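Reading time: 2 min

Wanted: a doubter to review arm faults at Valell

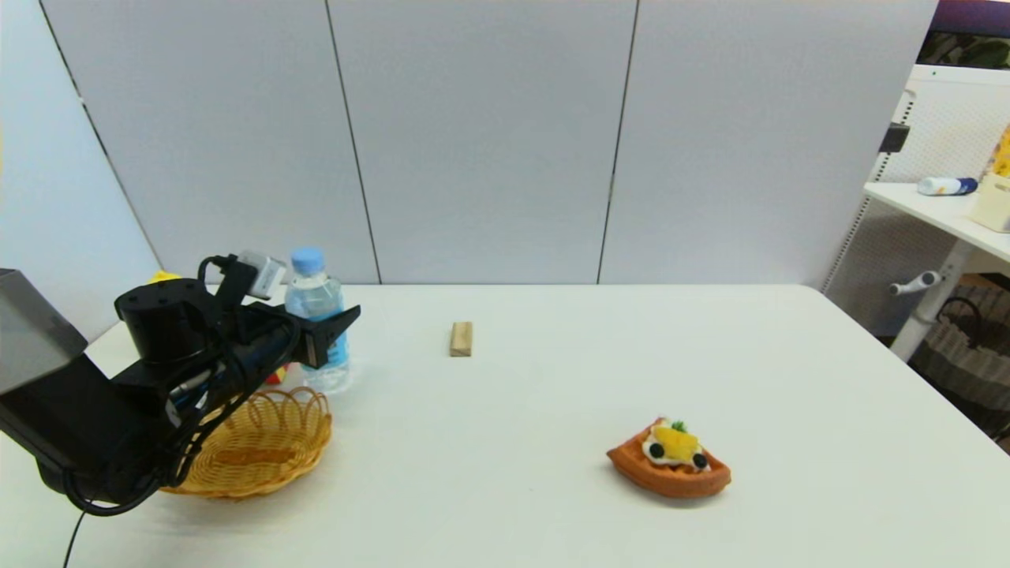

What went wrong

In April one of our tabletop arms kept its grip closed after the stop button was pressed. It should have let go within 2 seconds. It held on for 5, with a colleague's sleeve caught in it. She was unhurt. The supplier, Urkora, called it a one-off and sent a software update. We have run 100 stop tests on the update and they all passed, which I am told should settle the matter. I am not convinced – the log for the day has 446 warnings in it and I have yet to meet anyone who has read them.

The job

You will read them. You will also sit beside the arm while it reaches for bottles, baskets and toy food, press stop at awkward moments and write down what it does. Loose cables, slow releases and odd noises all count. If you think the update fixed nothing, say so in writing, and it goes to Urkora with your name on it.

Who we want

Someone who has repaired or tested machines for a living. A degree is optional. Please don't send us a page about your passion for automation.

Terms

Part-time, at our Jellwood site, fixed term. You report to me, and Sandamali Herath on the test bench will show you the logs. You may halt any session without asking either of us.

Apply with a short letter about a fault you didn't believe was fixed.

Anwara Mollah, Safety, Valell
May 2025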